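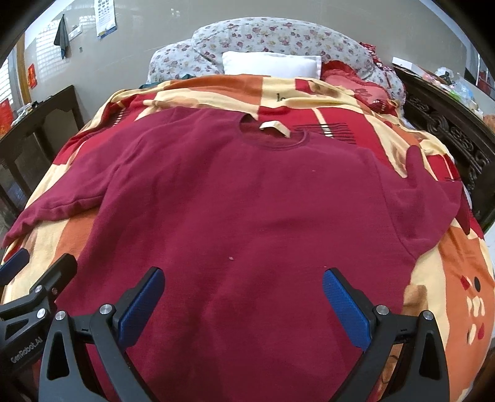
The sweater, Tuesday, before the verdict.

Leonora Navarro had promised the Zernis aunts she would be rid of it by December. It was maroon, it was enormous, and it had outlasted 3 apartments and one engagement.

She spread it on the blanket and picked at the lint. One sleeve lay out straight, like a reasonable person. The other had bunched itself up and was pointing across a cream block.

"Don't start," she told it.

She folded it twice, badly, and carried it as far as the hall. Then the radiator quit — it always quit at 6 — and she put the sweater on and went to find some soup.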